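**Call for participants: help us teach a robot arm to tidy a kitchen table**

We are two people with a robot arm in a shared workshop, and we need more hands. The project has the name Grakuretti. It started in April as a private build of Radosław Kołodziej, and I joined when the wiring was already a mess. Now the arm moves well enough that we want other people to try it, because the two of us have learned all its bad habits and we drive around them without thinking.

The work happens on a white table with toy food and ordinary kitchen things: a colander, some plates, a ketchup bottle, a toaster oven. A typical job for one evening is "put the strawberry on the plate". You move the arm, it follows, and we write down where it hesitates. 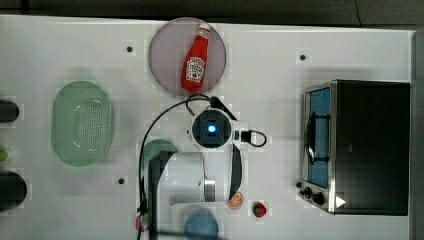
We are looking for 8 participants. You don't need to know programming, and you don't need to own any tools. What we ask from you:

- You can come for 3 evenings, from 18:30 until 21:00.
- You are at least 16 years old. Under 18, please bring a signed paper from a parent.
- You are patient with repeating the same movement. One evening has 40 attempts, and yes, it becomes boring near the end.
- You tell us when something feels wrong, also when you are not sure.

Left-handed people are very welcome. Both of us are right-handed and I suspect that our settings show it.

We also search for one person who likes cables. At the moment they run over the table next to the arm, and I would like them to go under it through the holes. This is a separate role – you can do it without driving the arm at all. Experience with soldering is good to have, but a steady hand and some order in the head is enough.
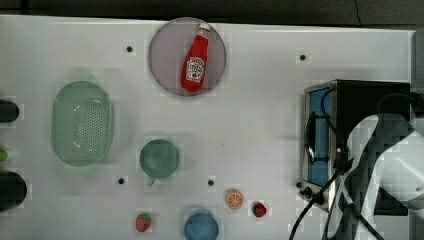
We can't pay a salary. The Domański workshop gives every participant free use of the benches for the month, and we cover your bus ticket and a warm supper. If you stay with the project later, your name goes in the build notes, which we share with all members.

Please know the rules before you write. Long hair is tied back, no loose sleeves, and the hands stay off the table while the arm has power. The stop button is always with the person who is not driving. Real food stays in the other room.

To apply, leave a note in box 26 by the workshop entrance, with your name, how we can reach you and which evenings are possible. Two or three sentences about yourself are enough – we do not need a CV. We answer everyone, but it can take a week, as we both have day jobs.

Radoslava Baláž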